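Ticket 1807 – White desk, front drawer sticks and won't close flush

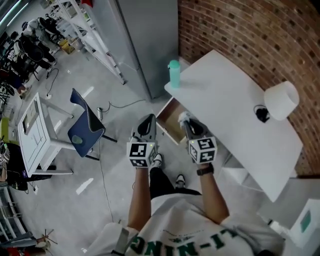

Ticket details
Opened by: Declan Kingi
Handled by: Kane Ruawai, Folberg furniture support
Item: Banow desk, white, single front drawer
Location: Draltley, ground floor room with the curved brick wall
Opened: 15 December 2023
Status: Closed

Original message from Declan

Hi there, and thank you in advance for any help you can give me. It's the white desk that sits against the curved brick wall. The drawer is pulled out in the picture, and you can see the light wood inside and the white front. We've had this desk since July and I've been very happy with it, apart from this one thing.

For the last couple of weeks the drawer has been getting harder and harder to shut. It opens fine for the first few inches, then there's a sort of grumble on the right side, and when I push it back it stops a little short and springs out again. If I lean on it with my hip it goes in, but I don't like doing that and I'm sure you don't like hearing it! The gap is bigger on the right than on the left.

I've already emptied it, wiped out the inside and checked that there wasn't a pen or an envelope down the back. I did find a takeout menu from Machala that I'd been missing for months, so that was a nice surprise, but the drawer still sticks. Is this something I can put right myself, or does someone need to come out?

Reply from Kane

Hello Declan,

Thanks so much for writing, and for the picture, which saved me asking half of my usual questions. I'm glad you got your menu back.

What you describe sounds to me like one of two things. Either the drawer has come off line on its right-hand runner, or the desk itself is standing slightly twisted and pulling the opening out of square. I notice yours is against a curved wall, and a straight desk on a curved wall sometimes ends up with one back corner pressed hard against the brick and the other one free. It doesn't take much.

Could you try these for me, in this order, and let me know how you get on?

1. Take everything off the top. I can see a lamp and a water bottle up there, and they'll be safer somewhere else while you move the desk.
2. Pull the desk away from the wall by a hand's width, all the way along. Lift it a little if you can, so you don't drag the legs, and get somebody on the other end.
3. Try the drawer again before you touch anything else.
4. If it still sticks, draw it out as far as it will go, press the small levers on the runners (one goes up, the other goes down) and lift it free.
5. Look along both runners for grit, a bent edge or a screw head standing proud. Tighten any loose screws by hand. Please don't use a power driver, the wood in there is soft.
6. Slide it back in slowly with both sides level until you hear it click.

Please don't put oil on the runners in the meantime. I know it's tempting, but it picks up dust and you'll be worse off by spring.

Declan, second message

Hi Kane, me again. I did steps 1 to 3 this morning with my neighbor on the other end. Moving it off the wall made a real difference – the gap at the front is now nearly even on both sides – but the grumble on the right is still there. I haven't taken the drawer out yet because I couldn't find the levers. Are they black or white? I felt all the way along and found nothing that moved.

Kane

They're gray on yours and quite far back, 14 inches or so from the drawer front. Use a flashlight and look up from underneath. It took me ages to find them on my own desk, so don't feel bad.

Declan, third message

Found them! The drawer came out very easily after that. There was one screw on the right runner sticking up just enough to catch, with a shiny line scraped along the metal next to it. I tightened it by hand as you said and checked the rest while I was down there. Two on the left wanted a quarter turn.

It's back in and it closes with one finger. I opened and shut it 9 times to be sure, and then a few more because it was so pleasant. I've left the desk standing a little way off the brick.

Closing note (Kane)

Cause: proud screw on right runner, made worse by desk pressed against curved wall. Fixed by customer, no parts sent. Declan asked how much weight the drawer will take and I've emailed him the care sheet. Suggested he check the screws again in July. Reopen under the same number if the sticking comes back.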